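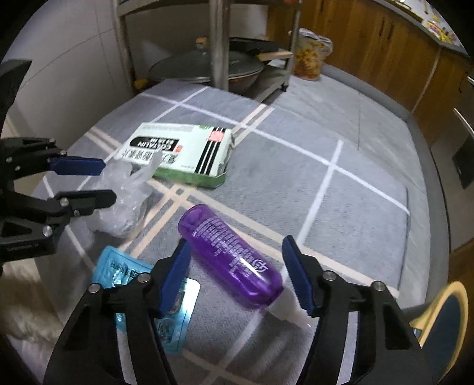 Kitchen Floor Pickup: Where Does Everything Go?
Project report, Home Organization unit, Kundorbridge

1. What we wanted to find out
Small stuff ends up on kitchen floors. Bottles, packets, boxes, empty bags. We wanted to know how long it takes to clear and sort it, and whether a fixed order helps. Worked in one kitchen, tiled floor, wood cabinets, a metal shelving cart on casters.

2. Method
35 items for the whole project, mostly packaging, spread on the tiles in small batches. Sorted into 6 groups: bottles, sachets, boxes, plastic bags, food, other. Timed every round on a phone. Two orders tested — nearest item first, and biggest item first. 13 rounds total, last ones on a Friday afternoon.

3. Notes on the items
Boxes easy. The Coltalin box has flat sides and big black letters, you know what it is before you bend down. White and green so it shows up fine on gray tile.
Purple squeeze-type bottles — slower. They roll if you touch them wrong. We ended up going for the middle and not the nozzle end.
Foil sachets are the worst. Flat, hard to get a fingernail under. The light blue one took longer then anything else in two of the rounds.
Clear bags: we kept missing them. A crumpled one hardly shows against the floor lines. Should of been its own result really.
The cart stayed put the whole time. Wok, wooden board and black pan on the lower shelf, did not move those.

4. Results
Nearest first was faster in most rounds but left more clear bags behind. Biggest first was slower and tidier. Górecki sorting sheet (the one from class) did not have a row for sachets so we added one by hand.

5. Problems
Batches were not all the same size. Timer started late in round 6, we kept it in anyway. Counter was already crowded with packaging so putting things up there was a bad idea, switched to a tray.

6. What we would change
Do bags first, before anything else. Weigh the groups. More rounds, and a diferent floor — plain color, no grid lines.

Related projects
Zellus: Labels You Can Read From Standing Height
Endunlow Pantry Survey
Shelf Carts and Small Kitchens
Sorting Packaging by Material, Part 2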